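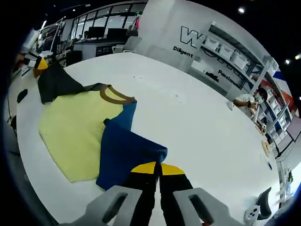

Folding colour-block tops so the neck doesn't go wonky?

I've got a few of those tops made of different coloured panels (yellow body, blue bit, dark grey bit, brown ribbed collar) and I can't get them to fold square. The seams pull one way and a sleeve always flops out. Big table, plenty of room, still a mess. Any tricks?
Dilruba Weerakoon

Lay it face down and ignore the colours. I used to line up the panel edges and of course they aren't straight on those! Go by the shoulders. Smooth from the collar down with your palms, fold one side in to the middle with the sleeve laid back along it, then the other side, then up from the hem. Takes me 25 seconds or so now, and my drawer finally shuts. If the collar has gone wavy, give it a little tug sideways before you start.
Munasinghe

just roll them
drukley40

Rolling's fine for a suitcase but mine came out all creased across the front. I do what Munasinghe does, except I fold up from the hem in 2 goes so it stands in the drawer. A round-edged table threw me at first as well, so I line up with a tea towel underneath.
Uka629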